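Visit report: Skurier ground station and thermal vacuum hall, Kirkodar

The open day at Kirkodar ran in two parts, with the test hall in the morning and the ground station after lunch. Our group was led by Lempi Toivonen, who handles thermal qualification for the Skurier small satellites.

The main chamber was shut for a bakeout, so we followed the run from the control room. The test article was Alell, the radiation monitor that will fly on the second Skurier spacecraft. It was in cycle 37 of its qualification sequence. Each cycle includes a hot soak and a cold soak, with a functional check at both ends. The log listed 2 aborts, both traced to a heater relay on the chamber side.

Toivonen spent most of her talk on contamination. Witness plates go in with every load and are weighed before and after. Harness ties and connector boots are baked separately, as they were the main source of outgassing on the first spacecraft.
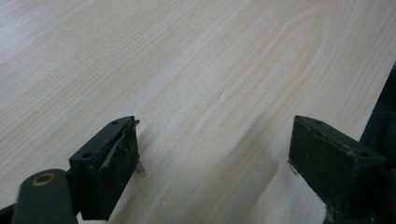
The ground station is a short walk uphill. It has one steerable dish for the science downlink and a fixed antenna for backup telemetry. We were there for the pass that opened at 1711 local time. The signal was acquired low over the ridge, dropped once, and held until the end of the pass. Operators sent a clock correction and a new downlink table. The next pass, at 1831, was lower in the sky and used for housekeeping data only.

Scheduling is done with a tool called Cao, written in house. It ranks requests by data age and by how full the onboard memory is. An operator can override the ranking, but the change has to be entered in the shift log.

Questions about the launch date were referred to the project office. Alell is due to leave the chamber in February and go to vibration testing after that. The hall floor was closed to visitors, and the clean room could be viewed through the gallery window only.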